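Temperature record at Drurness revised after site review
Wed 21 August

The long-running temperature record at the Drurness weather station has been revised downward for part of its history, after a review found that a change of site had not been allowed for in the published figures.

The review covered 47 years of daily readings. It found that 654 daily maximums had been logged while the instrument shelter stood next to a sealed car park, and that these ran warmer than readings taken at the present site on the grass behind the old school.

Benedetta Fontana, who led the work, said the corrected series still shows a warming trend, though a smaller one over the middle years.

"The early and late parts of the record barely move," she said. "The hump in the middle was mostly asphalt."

The change has been welcomed by Angus Gilchrist, a retired surveyor from Endstead who has written to the station's managers about the car park eight times. He said the figures should have carried a warning while the matter was being looked at, and that the uncorrected version had been quoted in two council planning papers.

"If a number is going to be used to decide where people can build, somebody has to go and look at where the thermometer is," Mr Gilchrist said.

Ruby-Lee McPhee, a climate lecturer who was not involved in the review, cautioned against reading too much into one station. She said seven neighbouring sites, including those at Endstead and Maihi, had shown no similar problem, and the regional average would hardly change.

Both the original and the adjusted readings will be kept online, along with notes on each move of the shelter. A second report, dealing with overnight minimums and rainfall, is due in November. 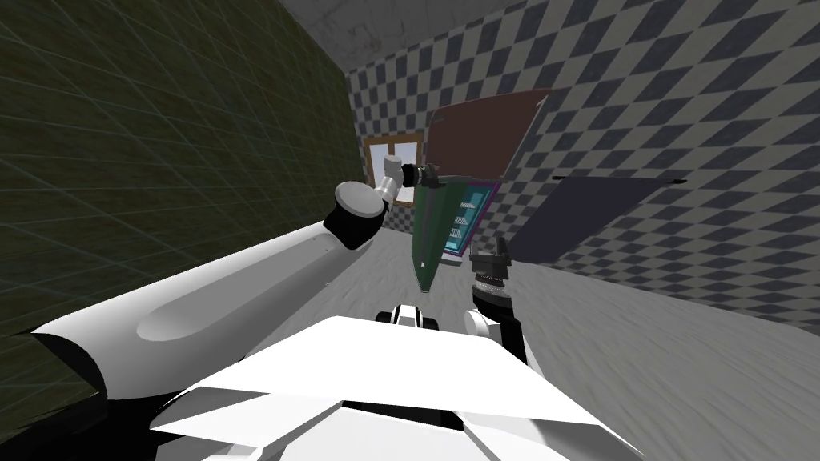 The revised maps use the same temperature bands as before, but the colours have been changed after complaints that two of the old ones looked alike in print. Districts close to the long-term average are now filled in green with a darker green edge, much like the tilted panel in the gripper's fingers, and cooler districts are in teal. Printed copies can be picked up from the Drurness library during opening hours.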